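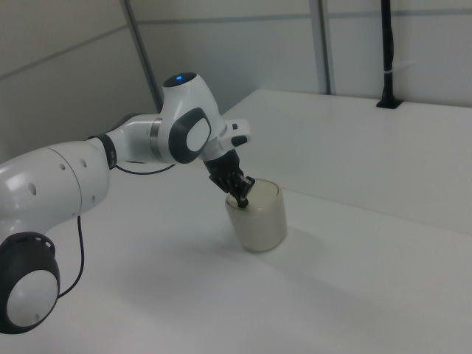

*内撑姿态：手指从杯口上方往下伸，指尖在杯沿里面。*

## 内撑抓取的配置与试跑

前面几节讲的都是从外面夹东西，到这一节我们换个方向，让手指从开口伸进去，再往外撑。杯子、小桶、开口的盒子都能用这套办法。我自己刚开始配的时候走了不少弯路，所以这一节写得啰嗦一点，嫌长的话可以先跳到后面的“试跑”，出了问题再翻回来（我猜大部分人都会这么干）。

开始之前先对一下软件分工，后面我会直接叫名字：

- **Chraibi**：感知节点，负责找开口、拟合杯沿、发布开口坐标系。
- **Trolitz**：规划器，抓取姿态和进退路径都由它算。
- **Vondton**：控制层，跟手臂和夹爪说话的是它，限力、限速也都在它这里。
- **Huvier**：录制和回放工具，排查问题全靠它。

> **注意：** 本节默认你已经做完手眼标定，并且外夹模式跑通过。如果外夹都还会偏，先别往下做，内撑对位置误差要敏感得多，偏一点点就是手指磕在杯沿上。

### 切到内撑模式

1. 停掉正在跑的任务，让手臂回到待命位。Vondton 的状态栏要显示 `idle`，显示 `holding` 的时候改模式会被直接拒绝，而且报错写得很含糊，我第一次看到还以为是权限问题。

2. 打开 Trolitz 的任务配置文件，找到 `grasp` 这一段，改成下面这样：

 ```yaml
 grasp:
 mode: inner
 approach_axis: rim_normal
 insert_depth_mm: 17
 close_direction: outward
 max_retries: 3
 ```

 `insert_depth_mm` 是指尖越过杯沿平面以后继续往下走的距离。我们这边用 17，浅杯子也够用。你要是换了更浅的容器，记得先量一下里面的深度，别直接照抄我的数。

3. 到 Vondton 的夹爪配置里，把 `close_direction` 也改成 `outward`。对，同一个名字，2 个文件里都要有！规划器那边决定的是碰撞检查时手指往哪边扫，控制层这边决定的是手指真正往哪边动。只改一个的话软件不会报错，它会很认真地规划一条往外撑的动作，然后往里合拢。

4. 保存，重启 Vondton，再重启 Trolitz。顺序别反，Trolitz 只在启动的时候读一次控制层的方向设置。

5. 在终端里跑一遍自检：

 ```bash
 trolitz check --profile inner
 ```

 看到 `direction match: ok` 就可以继续。如果是 `direction match: unknown`，多半是上一步顺序反了，再重启一次 Trolitz 就好。

> **小心：** 在内撑模式下，“闭合”这个词在软件里的含义是“执行夹持动作”，也就是张开。界面上的 Close 按钮不会跟着改名。我在自己的界面上给它贴了个备注，建议你也想个办法提醒自己。

### 让 Chraibi 找到开口

外夹的时候我们只要一个物体包围盒就能凑合，内撑不行，它需要知道开口在哪、朝哪边、有多宽。Chraibi 会给每个候选物体发布一个 `rim` 话题，里面有开口平面、中心点，还有一圈轮廓点。

1. 把目标物体放到工作区里，周围留出空地，先只放一个。等整套流程顺了再往桌上加别的东西。

2. 让手臂走到观察位，夹爪张开：

 ```bash
 vondton goto observe_high
 vondton gripper open
 ```

 等手臂彻底停稳再采图。Chraibi 有个 `wait_settled` 选项，我强烈建议打开，它会多等一小会儿，换来的轮廓干净很多。

3. 打开 Chraibi 的预览窗口，勾上 `show rim`。正常情况下，你会看到一圈绿色的线贴着开口走，中间有个小坐标轴，蓝色那根朝上，另外两根躺在开口平面里。

4. 看看绿线贴得怎么样。圆杯子一般没什么悬念，拟合出来就是个椭圆。形状不规则的容器就麻烦一些，下面单独说。

5. 轮廓满意以后，点 `freeze`。冻结之后 Chraibi 不再更新这个物体的开口，直到任务结束。手臂往下走的时候肯定会挡住一部分视野，不冻结的话，开口中心会跟着遮挡一起漂。

浅色物体放在白桌面上的时候，轮廓下半圈特别容易丢。奶油色的杯子配白桌子就是典型，两边亮度太接近，边缘检测基本靠影子在撑着。我的做法是把 `rim.source` 从 `color` 改成 `depth`，让它按高度差去找杯沿。如果你的深度图在光滑表面上有空洞，可以改成 `fused`，慢一点，但稳很多。

还有影子！软影子落在桌上，有时候会被当成物体的一部分，包围盒就往一边胖出去一截。这个对开口中心影响不大，但是会影响碰撞检查，Trolitz 会觉得旁边有障碍，绕一个莫名其妙的大弯。遇到这种情况，把 `min_height_mm` 调高一点，贴着桌面的东西就会被滤掉。

### 形状不规则的容器

圆杯子随便从哪个角度插进去都行，反正是对称的。但如果容器的开口一边高一边低，或者前面带一块翻下来的挡板，就得告诉规划器从哪个方向转手腕。

我们现在桌上用来练手的这个容器就很典型，奶油色，四角圆圆的，侧面往外鼓。开口后面有内壁，前面是一块往下弯的面板，内壁和面板上各有一个深色小槽。Chraibi 第一次看到它的时候，把面板上缘和内壁上缘连成了一个斜着的开口平面，算出来的法线歪得离谱。

处理办法如下：

1. 在 Chraibi 里把 `rim.fit` 从 `ellipse` 改成 `polygon`。

2. 在预览窗口里按住 Shift，沿着你认可的开口边缘点一圈。点不用很密，转弯的地方多点几个就行。点错了按退格。

3. 手动把法线锁成竖直：

 ```yaml
 rim:
 fit: polygon
 lock_normal: world_z
 ```

 只要容器是端端正正放在桌上的，这样锁就没问题。歪着放的别锁。

4. 给小槽加上忽略区。深色的小槽在深度图里经常变成一个洞，Trolitz 会以为那里有空间可以走手指。用预览窗口左边的 `mask` 工具框住它们，框得比槽本身大一圈。

5. 选一个撑开方向。Trolitz 会列出几个候选，按得分排好，得分最高的不一定最合适，我一般会选手指顶在两侧侧壁上的那个，避开带槽的那两面。

6. 存成模板，起个看得懂的名字。以后同样的容器直接调用，点轮廓这种事做一次就够烦的了。

> **提示：** 模板里存的是相对容器的坐标，所以容器挪了地方、转了方向都能用。但是换一个大小不同的容器就得重新做，缩放功能目前只对 `ellipse` 有效。

模板存好以后，先把手臂升回观察位再做下一步。我自己的检查标准很简单：夹爪张开，手指竖直朝下，跟容器之间留着一大块空桌面，线缆松松的，没有绷紧。
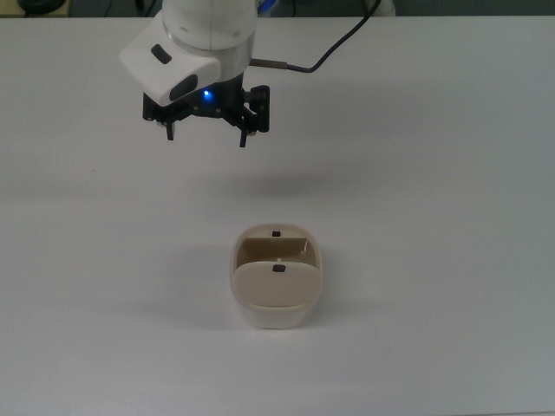 ### 试跑

前面都弄好了，就可以让它动一动。第一次一定要慢，真的，别偷懒。

1. 把 Vondton 的速度倍率拉到最低档，手放在急停旁边。后面每一步都保持这个姿势，直到我说可以放松。

2. 先跑一遍纯仿真：

 ```bash
 trolitz plan --profile inner --dry-run
 ```

 在三维窗口里拖动时间轴，重点看手指经过杯沿的那一小段。手指和杯沿之间要能看到空隙，两边的空隙差不多宽。如果一边明显更窄，回去检查开口中心，别想着到真机上它自己会好。

3. 打开 Huvier 开始录制。我习惯把关节状态、夹爪电流和所有相机都录上，文件大就大吧，出问题的时候缺哪个话题都很难受。

4. 单步执行：

 ```bash
 trolitz run --profile inner --step
 ```

 它会在每个阶段结束时停下来等你按回车。阶段依次叫 `approach`、`insert`、`expand`、`lift`。

5. `approach` 结束时，手指应该停在开口正上方。蹲下来从侧面看一眼，再换一个方向看一眼。屏幕上看着很正、实际偏一截的情况我见过太多次了，相机的角度很会骗人。

6. 进入 `insert` 之前，确认夹爪的开度比开口窄。内撑模式会先把手指收到 `pre_width`，如果这个值没设，它就用上一次任务留下来的开度，那可就看运气了。

7. `insert` 过程中如果听到磕碰声，或者看到容器跟着动，马上按急停。别按界面上的暂停，暂停会先把当前这一小段走完。

8. `expand` 的时候盯着夹爪电流。曲线应该先平着走，碰到内壁以后抬起来，然后稳定在限力值附近。曲线一直是平的，说明手指没碰到壁，通常是撑开行程不够；刚开始就冲上去，说明手指卡在什么地方了。

9. `lift` 先抬一点点就停住，看容器有没有往下滑。没滑的话再按回车，让它抬到安全高度。

10. 放回去。执行 `trolitz release`，它会先下降，再收手指，最后原路退出。到手臂回到观察位为止，这一轮才算完，现在手可以离开急停了。

> **小心：** 容器还挂在手指上的时候，千万别点 Open。内撑模式下那个按钮同样没改名，它会把手指往里收，容器就掉了。请一律用 `release`。

### 调限力

限力在 Vondton 的 `expand_force` 里，给的是档位。我会从 2 档开始，抬起来会滑就往上加一档，再试。薄壁容器别加太多，撑变形了以后开口就变了，模板也就不准了，下一次插入的余量又会变小，然后你就陷进一个很烦人的循环里。

另外有个参数叫 `hold_boost`，作用是抬起来的瞬间短暂加力。文档里推荐打开，我试下来对光滑内壁有帮助，对别的没什么感觉。你们自己决定，反正我现在是关着的。

### 常见报错

**`rim lost before freeze`**
冻结之前轮廓丢了。先看手臂是不是还在晃，再看 `rim.source` 是不是还停在 `color`。

**`no inner grasp found`**
Trolitz 找不到能把手指放进去的姿态。常见原因是 `pre_width` 比开口还宽，或者忽略区框得太大，把能用的侧壁全盖住了。我就干过后面这件事，框得太豪放，找了一下午。

**`retry limit reached`**
连续重试 3 次都没成功。这时候不要直接把 `max_retries` 调大！打开 Huvier，把每次失败的 `insert` 段叠在一起看。如果每次都偏向同一边，是标定的问题；偏得东一下西一下，多半是轮廓不稳。

**`direction mismatch`**
两边的 `close_direction` 对不上，回到“切到内撑模式”重新检查。

**任务卡在 `insert` 不动，也不报错**
看看 Vondton 的日志里有没有 `cable guard`。手腕转得太多时它会主动停下来保护线缆，但这个状态目前没有传给 Trolitz，所以那边就一直傻等。把手臂退出来，在候选里换一个手腕转角小的姿态就行。这个问题从九月那个版本开始就有，我还在等修复。

### 用 Huvier 回放

录好的文件用下面的命令打开：

```bash
huvier open last --sync
```

加上 `--sync` 以后，所有相机画面和曲线会对齐到同一根时间轴，拖动其中一个，其他的都跟着走。我最常用的是按 `M` 打标记，在 `insert` 开始和 `expand` 开始各打一个，之后用方括号键就能来回跳。

如果画面和曲线对不上，检查各台机器的时钟同步。Huvier 里有个手动偏移的滑块，临时看一眼可以用它，但是别把偏移后的文件存回去覆盖原始录制，原始文件请始终留一份。

恢复外夹模式的时候，把两边的 `close_direction` 都改回 `inward`，`mode` 改回 `outer`，然后按同样的顺序重启，最后再跑一次自检。模板不用删，外夹模式会自动忽略它们。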